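House drawings by mail: the questions I get most

I draw people's houses in ink and marker and mail them off in a flat envelope. I've been doing it out of my spare bedroom in Seltow for a while now, and I type the same answers into emails so often that my sister told me to make a page. So, a page! If your question isn't on it, write to me anyway, I like mail.

How much is a drawing?

$94 for a single house on a letter-size sheet, shipping inside the US included. A second building on the same sheet (barn, garage, the neighbor you've known forever) is extra and I'll quote you before I start. I take half up front and half when you've seen the scan. If you hate the scan, we talk about it.

What do you need from me?

One good photo of the front, taken from across the street if you can manage it. Stand up straight and hold the phone level. A photo taken from the driveway looking up makes the roof shrink to nothing and I end up guessing at the chimney. Two or three more from the sides help a lot, and so does a note about what you care about. One woman wrote me a whole page about a porch swing and I was so glad she did. It was behind a bush in every picture she sent.

The house is gone. Can you still draw it?

Yes, and these are my favorite ones. I've worked from old snapshots, a real estate flyer and one time a floor plan with notes penciled on it by three brothers who didn't agree about the windows. Send whatever you have. I'll do a pencil version first so you can tell me the steps were on the other side.

Do you come out and draw in person?

Only around Seltow, and only when it's warm. I sit in a folding chair on the sidewalk and people bring me coffee, it's very nice, but my hands quit below 50 degrees.

What do you draw with? Is it printed?

Not printed, all by hand. Pencil first, then black ink for the lines, then markers for the shadows and the dark windows. I'm not fussy about brands and I'm not going to tell you the expensive ones are magic. I look for a fine point for railings and shutters and a chisel for roofs and big shady trees. The paper matters more to me than the pen does. I use Prarno heavyweight, the smooth kind, which doesn't feather on me, and I get it cut to size at Massawe downtown. Bring your own tube, they run out of bags.

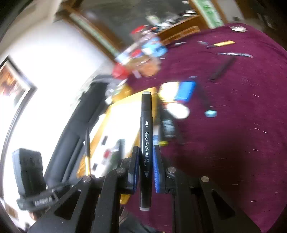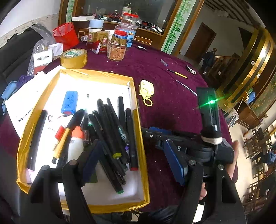
Can I get it in color?

Sort of. I do black and gray plus one color that you pick: the front door, the shutters, the red truck. Full color I'm just not good at. I tried it for a year and everything came out looking like a cereal box. For full color watercolor houses I send people to Jana Ruppert, who has a lovely loose way with trees and answers her email faster than I do.

How long does it take?

Three weeks from the day I have your photos, most of the year. From Thanksgiving on it's closer to six, and I close the list for Christmas once it fills up. January is the quiet month and honestly the best time to ask. I catch up on sleep, I sharpen everything, and I have room to fuss over your gutters.

Will it fade?

Any marker drawing will fade if you hang it in direct sun, mine too. Pick a hallway or a wall across from the window and put it behind UV glass if you can afford it. I also send everyone a 600 dpi scan, so you can print a fresh copy someday, or print one for each of the kids and avoid the argument.

Do you frame?

No. I tried that too! I broke two sheets of glass and cut my thumb and that was the end of it. The drawings fit a standard 11 x 14 frame with a mat, which any craft store has. If you want black wood that looks more expensive than it is, the Stadar one is what I have in my own living room.

Can you leave things out?

Trash cans, power lines, your ex's car, yes, gladly. I leave out parked cars anyway unless you ask. I'll also take the leaves off a tree so the house shows, or put back a tree that came down. What I won't do is add a dog to somebody's house as a surprise, after the one time the dog had passed away the week before. Ask first, please, and I'll draw any dog you like.

How many have you done?

Almost 498, counting the ones from when I was learning, which I'd like back. I keep the pencil versions in a flat drawer by street name. If you moved into a house I've already drawn for somebody else, I'll do a new one from a new photo. I don't sell copies of another person's drawing.

Do you teach?

Not really. A few people have asked if they could come sit with me for an afternoon and I usually say yes. Bring a photo of a house and something to sit on.

Page updated Sunday, January 5, 2025

Comments (4)

Hartmut Mühlbauer
I ordered one of my parents' place last spring. The brickwork is exactly right, even the patch by the cellar door. Does the $94 still cover it if I want the same house seen from the garden?

Beatrice Shemweta
Do you do churches? Ours is small, with a fairly plain front and one big window over the door. I have good photos from across the road.

Arne Lindemann
Massawe told me they were out of the smooth Prarno until the end of the month, in case anyone else here is driving over for it.

Ifor James
We still don't agree about the windows, but it's hanging in my kitchen and my brothers can come look at it there.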